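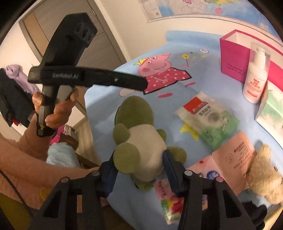 *Soft toy between the fingers of the gripper, on the printed table covering.*

**To:** Handheld Demonstrations list
**From:** Aoi Koyama, Data Coordination, Hondik
**Date:** 4/22/18
**Subject:** Re: Cluttered-table recordings and the rules for soft objects

Dear colleagues,

I am replying to the message from Aatos Rantala, which is quoted in part below for those who joined the list after it was sent.

> We have completed the first set of table recordings for Plisto and have begun on soft objects. Before we go further, the Sermont site would like a ruling on two points. First, may operators work on a patterned covering, or should all tables be plain? Second, when a plush toy is gripped by a limb and turns as it is lifted, is the attempt to be kept or thrown away? Our operators have been deciding this for themselves, and I do not think their decisions agree.
>
> Aatos Rantala

On the first point, patterned coverings are permitted and we would encourage their use. The picture at the head of this message is a fair illustration. The covering is light blue and carries a large cartoon pig in a yellow crown, and the green and cream toy lies on it among several packets, with a pump bottle and a carton further back. A model trained only on bare surfaces is likely to treat a printed shape as something that can be picked up. We would therefore like printed shapes and real objects to appear together as often as the sites can manage. Sites should change the covering after every 26 attempts and write the change in the log.

The second point needs a longer answer. The working group at Barreto reviewed 200 attempts with soft objects and found that the sites had used different rules for what counts as a complete example. From now on the following will apply:

- An attempt is kept if the object leaves the table and is set down under control, even if it has turned in the fingers.
- An attempt is kept, and marked "slip", if the object falls and the operator recovers it without using the free hand.
- An attempt is removed if the operator touches the object by hand at any time between the start and end signals.

Toys with limbs should be gripped by the body in most attempts. Please also include a smaller share in which the grip is taken on an arm or a foot, as the system must learn what happens in those cases. The starting direction of the toy should vary. In the image it points away from the gripper, and we already hold a good many examples of that kind. Sideways and face-down starts are scarce.

Operators have asked whether other people may be near the table during recording. They may. A second person's hand or forearm at the side of the view does not make an attempt invalid, provided that it stays clear of the object being handled. Where two people are recording at one table, each should keep a separate log.

Please do not tidy the table between attempts. Packets and wrappers may be moved by the gripper in the course of the work and should be left where they come to rest. Shiny packets have given us poor results so far – the Barreto group will report on this in June – and sites are asked to keep at least 3 of them on every table until then.

Logs from Sermont for sessions already completed need not be redone. Mr Rantala is asked to send the list of attempts in doubt to this office within 7 days, and we shall mark them centrally.

Questions of general interest should be sent to the list. Matters concerning a single operator should be sent to me directly.

Yours sincerely,

Aoi Koyama
Data Coordination, Hondik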